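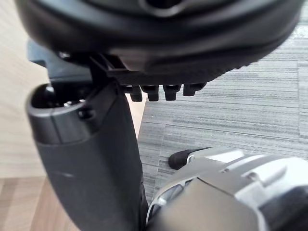 Why did the bakers of our district stop work for 17 days in July?

The city wanted to move the morning market from Gilov Square to a covered hall outside the ring road, and the bakers learned of it from a paper glued to a lamp post.

I have lived in this city for nine years and I still read the local news with a dictionary near me, so please forgive me if I use some legal word in a wrong way. I wanted to write down how it went, while I remember it well.

The market at Gilov Square opens at 4.30 in the morning. It is a place for bread, milk, eggs and flowers, and most of the people who sell there have done it since their parents did. The new hall belongs to a company called Broline. A stall in the square costs 70 a month, and in the hall it was going to be 1000. I read this number three times, and then I asked my neighbor to read it too.

First there was a petition. It collected 1074 signatures, mine also, and it was carried to the district office on Entwistle Street. The woman at the window stamped it and gave back a receipt. For one week there was no answer. Then a letter came which said that the consultation period was already closed. It had been open for ten days in the spring, on a page of the city website which I could not find even when I had the exact address.

After the letter, the bakers closed. They did not go home, they came to the square at the usual hour and sat on their crates. The milk sellers joined them on the second morning and the flower sellers on the fourth. The flower sellers hesitated for a good reason, as their goods die quickly and they have no savings to wait with.

I went there before my work on most mornings. In my country a protest was something you watched from behind a curtain, and my mother would pull me back from the glass. So I was standing at first on the far side of the street, near the tram stop, like a person who only waits for the tram. On the third morning an old man crossed over and gave me a cup of tea with too much sugar. After this I stood on the other side.

They sang a lot. One song had a part about the mayor which I did not understand, and when it was explained to me I was a little ashamed that I had been singing it so loud. The police came each day at six, two of them, and wrote something in a notebook.

The newspaper Bokico wrote that the bakers were "holding breakfast hostage." I cut this out and kept it. It made me angry, but I must admit it is a good phrase and I learned from it.

In the end the council voted to delay the move by one year. The sellers opened again the next morning, and the line for rye bread went past the pharmacy. Some of them call it a victory and some say that a delay is only a slow yes. I do not know who is right. The contract with Broline has not been canceled, and when I asked at the office if I can read it, they gave me a form. I filled it in with blue ink and they want black, so tomorrow I go again.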